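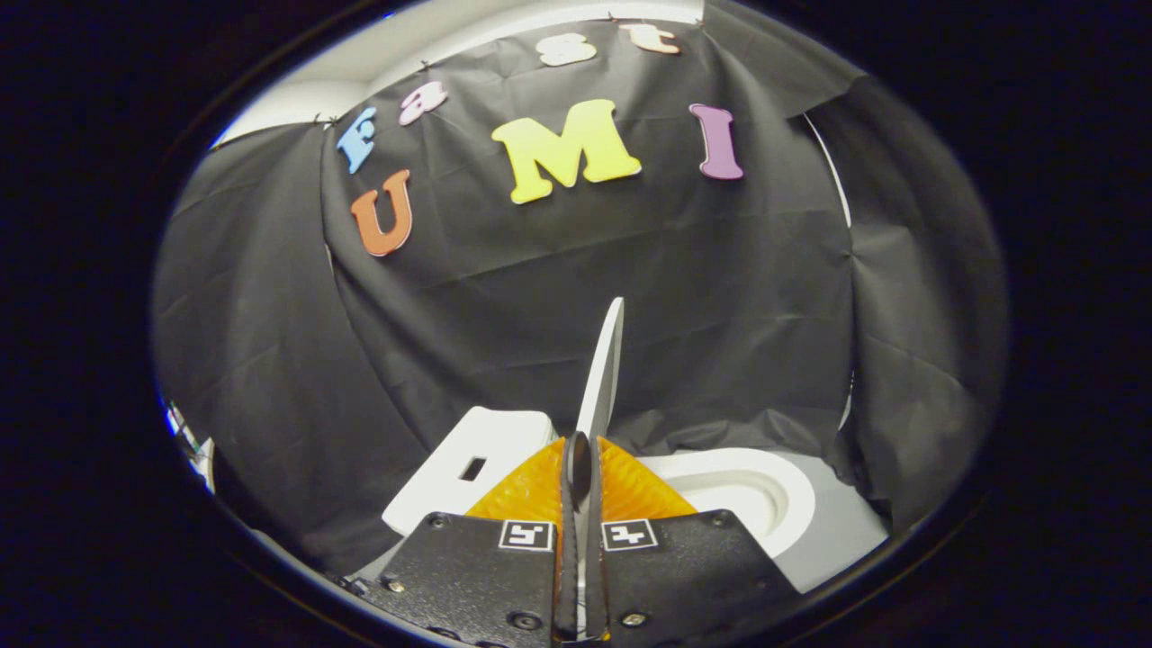
Umum recalls finger pads on Gateo hand-held grippers after cracking fault

Wudgate, Tuesday, April 30, 2024

Umum is recalling the soft finger pads fitted to 364 of its Gateo hand-held grippers. Pads from one production batch can crack at the base and let go of whatever is being held. Customers should stop using the affected tools until new pads have been fitted.

The fault was first reported in December by a customer who was using a Gateo to load thin parts upright into a holder. One pad split along the bottom edge during a lift and the part fell onto the bench. Nobody was hurt. Two more reports came in after that, making 3 in all, and each involved the same batch of pads.

Umum asked the Wudgate test house Ruotsalainen to look into the matter. It tested 38 pads from the batch and compared them with pads made earlier. The cracked pads had been taken out of their moulds too soon and were brittle where they join the finger. The damage cannot always be seen from the outside – in several pads the crack had started on the inner face, against the plate.

Our own checks should have caught this. Pads were being tested by squeezing them straight on, and the fault only shows when the load comes from the side. Side loading has now been added to the test that every batch must pass before it leaves the factory.

The recall covers the pads only. The finger plates, screws, markers and camera mount are not affected. Robot arms fitted with Gateo fingers use a different pad and can stay in service.

Of the tools affected, 285 were sold directly by Umum and the owners have been written to. The rest went through resellers, who have been asked to pass on the notice. If you bought a Gateo second-hand, please check the batch code on the back of the left pad. Codes starting with GP7 are included in the recall.

Replacement pads are free and are being sent out in pairs. Both should be changed, even if only one looks worn. The job takes a few minutes with the key supplied. Run the usual grip width check afterwards, as the new pads are slightly stiffer and recordings made before and after the change may not match.

Please do not glue or tape a cracked pad. Old pads can be returned in the prepaid bag that comes with the new ones.

Requests for pads and questions about the recall should go to the Umum service desk in Wudgate, quoting the serial number of the tool.

Ends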